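Careers > Open Calls > Evaluation Participants, Wakau Gripper Kit

Call for Participants: Paid Evaluation of the Wakau Hand-Held Gripper Kit

Reference 436
Posted 26/11/2022

Benbridge invites applications from adults who wish to take part in a paid evaluation of the Wakau kit, a pair of hand-held grippers used to record everyday manual tasks for robot training. The evaluation will be held at the Benbridge test rooms in January. Applications are open to members of the public. No background in robotics, engineering or computing is required.

About the product

The Wakau kit is supplied by Benbridge to research laboratories and to companies that develop robot arms for household and light commercial work. Each kit contains 2 grippers, a charging dock, a carrying case and a printed guide. The operator holds one gripper in each hand and carries out a task with the gripper fingers in place of his or her own. The recordings are later used to teach a robot arm to perform the same task.

The current version of the kit has been in service with laboratory customers, most of whom are experienced operators. Benbridge now wishes to learn how the kit performs in the hands of people who have never used it. The findings will be used to revise the grip, the finger pads and the printed guide before the next version is released.

What participants will do

Each participant will attend a half-day session. After a short period of instruction, the participant will use the kit to carry out a set of household tasks at a table. The tasks include opening and closing cabinet doors, pulling out a drawer, and moving common objects such as bottles and books from one place to another. A staff member will remain in the room throughout and will give directions where needed. 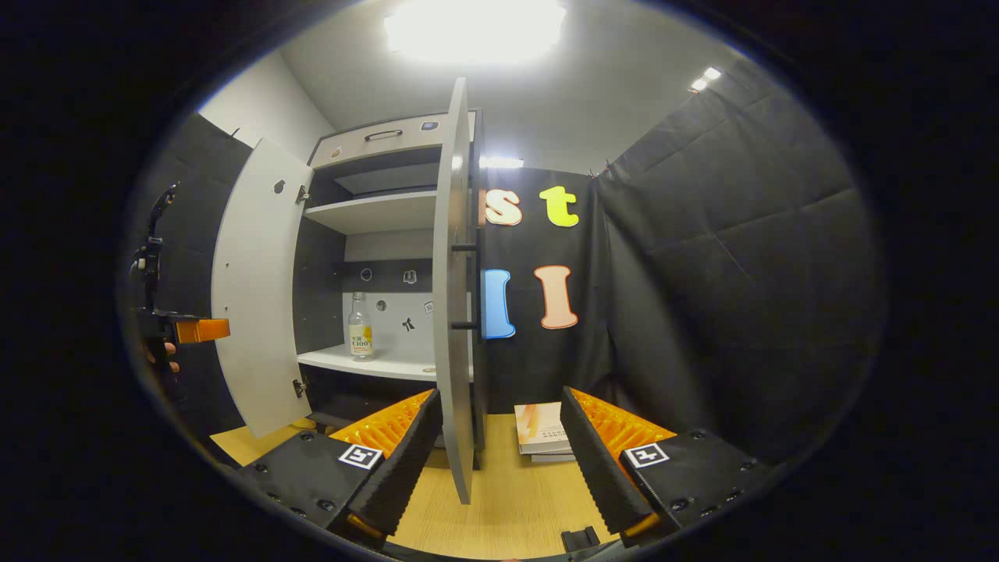 Tasks are repeated several times, with the objects placed differently on each occasion. Participants are asked to work at a natural pace. Speed is not scored, and a dropped object or a missed handle is of as much interest to the product team as a task completed at the first attempt. Rest breaks are scheduled, and further breaks may be taken on request.

At the end of the session, participants will complete a written questionnaire on comfort, weight, ease of use and the clarity of the guide. Some participants will also be invited to a short interview with the product team.

Who may apply

Applicants must be 18 years of age or older and able to stand for periods of up to half an hour. They must be able to open and close each hand without pain and to follow spoken and written instructions in English. Both left-handed and right-handed applicants are welcome. Applicants who wear glasses may take part while wearing them.

Current employees of Benbridge, and of its manufacturing partner Ernus, are not eligible. Persons who have used the Wakau kit or the earlier Biwott kit in the course of their work are also asked not to apply to this call.

Payment and places

There are 200 places. Each participant will receive a payment of $200 on completion of the session, including the questionnaire. A participant who withdraws before the end will be paid for the time attended. Travel costs are not reimbursed. Parking is available on site at no charge.

Recordings and privacy

The kit records video and hand movement during each task. Hands and forearms may appear in the recordings, and voices may be heard. Recordings are stored under a participant number and are kept separately from names and contact details. A consent form will be sent with the offer of a place and must be signed before the session begins. Consent may be withdrawn at any time before the recordings are released to the product team, and the form explains how to do so.

How to apply

Applicants should send their name, age, preferred hand and a daytime telephone number to the Evaluation Office, quoting the reference at the top of this notice. Please state whether mornings or afternoons are preferred. Requests for adjustments, including seating, should be made at the same time.

Places will be offered in the order in which complete applications are received. Applicants who are not offered a place may ask to be held on a waiting list. Questions about the tasks or the kit may be addressed to Thodoris Tsoukalas, Evaluation Manager, through the same office.

Contact the Evaluation Office | Copyright Benbridge | Back to top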